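**Drakico Reading Stand, cloth-covered** — Flokcombe Book Supplies

A folding cradle for quarto and folio volumes that won't open flat without strain on the spine. The two boards set independently at any of 6 positions, so a tight binding can rest partly closed while one side is read.

| Specification | |
|---|---|
| Height, open | 252 mm |
| Depth, folded flat | 175 mm |
| Covering | Grey bookcloth, undyed cotton lining |
| Colour fastness | Tested against white paper |
| Stock code | Drokeo 700 |

Page weights are sold separately. The earlier Rainer cradle used a wider hinge and its spare pins do not fit this model — check the code on the underside before ordering parts.

Clean with a dry brush. Do not use adhesive tape on the cloth.
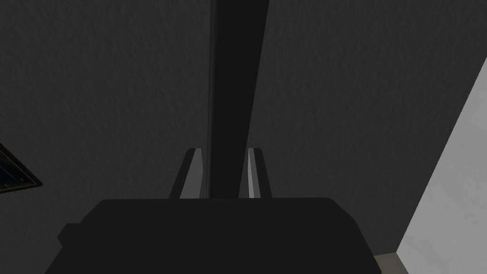 *Gripper body and fingers, computer rendering.*

Orders placed after December 14, 2022 ship in the new year. Libraries may order on account. Returns are accepted unused, with the hinge pins in their bag.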